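Search this site
Type keywords and hit enter

Let People Tell It Badly

I read sighting reports the way other people read box scores, first thing in the morning with coffee going cold, and I want to say a good word for the messy ones! Our little archive at Susside took in 141 reports through the end of October, and the ones I love best have three spellings of the same creek and a paragraph on what the dog was doing.

There's a push lately to clean all this up. Drop-down menus for height, eye color, type of call. The new form over at Surnholm asks you to pick from a list of sounds before you've even said where you were standing. I get why they did it (sorting is a pain, believe me), but I think it's a mistake, and a sad one.

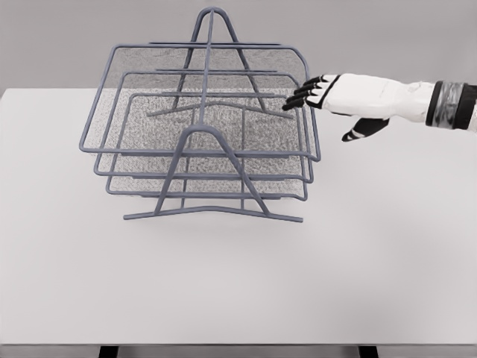

Raíssa Bastos
Reports editor, Susside

Take the woman who wrote us from the marsh road near Zekberg. She heard something big walking in the cattails after dark, and she spent most of her letter on the frogs. They stopped on the left side of the road first, then the right, and then they started up again behind her. I've read it maybe a dozen times and I still get goosebumps! A menu would have turned that into "footsteps, heavy" and thrown the frogs away.

And if it was a moose, fine, wonderful, the frogs still tell you which way the moose went. A skeptic can use that letter as well as a believer can. Elango Suvarna, who thinks I'm wrong about nearly everything, drove out there with it in his hand and walked the road from her directions alone.

So please, if you saw something, write it long. Put in the weather and the argument you were having in the car. Say you were scared, or that you'd had a beer. Guess at the distance and tell us you're guessing. We'll do the sorting on our end, and I'll be thrilled to read every rambling page of it.

159 shares | 368 comments

Contact the editors | © 2019 Susside | Back to top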